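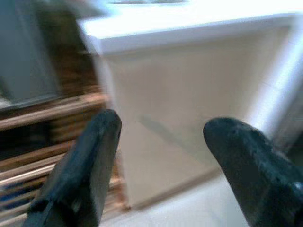

秋の縫いもの月間、今年は「ファスナー」でいきます!

毎年9月になると、ペンリー手芸サークルの掲示板がにわかに活気づきます。夏のあいだ針から離れていた人たちが、そろそろ何か作りたくなってくるのでしょう。去年のテーマは刺し子、その前は巾着でした。今年は投票の結果、ファスナー付けに決まりました。苦手な人がいちばん多い作業だからこそ、みんなでやったら楽しいはず、というコメントが票を集めたようです。編集担当も一票入れました。うれしい!

何を隠そう、私も長いことファスナーを避けてきた一人です。ポーチの型紙を見つけても、材料欄に「ファスナー1本」とあるだけでページを閉じていました。それが春に、しつけ糸を二重にして端から5ミリのところを粗く縫っておく方法を覚えてから、すっかり怖くなくなりました。まち針だけで留めていたころは、ミシンをかけるたびに布が少しずつ押し出されて、終わりのほうで必ず2、3ミリずれていたんです。しつけは面倒に思えますが、ほどいて縫い直すことを考えればずっと早い。いまでは、しつけをしている時間がいちばん落ち着くくらいです。

今月の課題は、長さ15センチのファスナーを使った平たいポーチです。裏地つきでも、一枚仕立てでもかまいません。布は薄手の綿か、シーチングくらいの厚さが扱いやすいと思います。帆布に挑戦したい方は、針を14番に替えるのをお忘れなく。押さえ金は片側用があれば便利ですが、なくても、スライダーの手前で針を刺したまま押さえを上げ、スライダーを後ろへずらせばきれいに縫えます。私は途中で止まるのがもったいなくて最後まで一気に縫おうとしては、スライダーの横でぐにゃっと曲げていました。止まっていいんです。お茶を飲んでもいいくらいです。

端の始末で迷う方も多いので、ひとこと。ファスナーの上耳は、布端に対して斜め後ろへ三角に折り、ミシンの前に手縫いで留めておきます。これだけで表に返したときの角がすっきりして、指で押し出す手間も減ります。角の縫い代は切り落としすぎず、2ミリほど残してください。攻めすぎると、表に返した途端に穴があきます(経験者です)。

型紙はサークルの資料棚に置いてあります。番号は2231です。コピーはご自由にどうぞ。ご自宅で印刷する場合は、用紙に合わせた縮小が入っていないか、端の目盛りを定規で確かめてから布を裁ってくださいね。

お披露目会は月末の午後、ディロウ会館の2階で開きます。できあがったポーチはもちろん、途中のものも大歓迎です。去年は片側だけ縫った巾着を持ってきた方がいて、その場で続きを縫いはじめ、隣の人が糸を分けて、帰りには紐まで通っていました。ああいう時間が本当に好きです。ミシンは6台用意しますが、ボビンはご自分の糸を巻いてきていただけると助かります。

余りファスナーの交換箱も出します。色の半端なもの、長すぎるもの、用途を思い出せないもの、どうぞお持ちください。樹脂のファスナーは好きな長さに切って使えますから、30センチや40センチのものも立派な材料になります。私は辛子色を3本出す予定です。そのかわり深緑を探しています。お持ちの方、ぜひ声をかけてください!

最終更新:9月
お問い合わせ:ペンリー手芸サークル 通信係(内線3383)
© ペンリー手芸サークル ページの先頭へ戻る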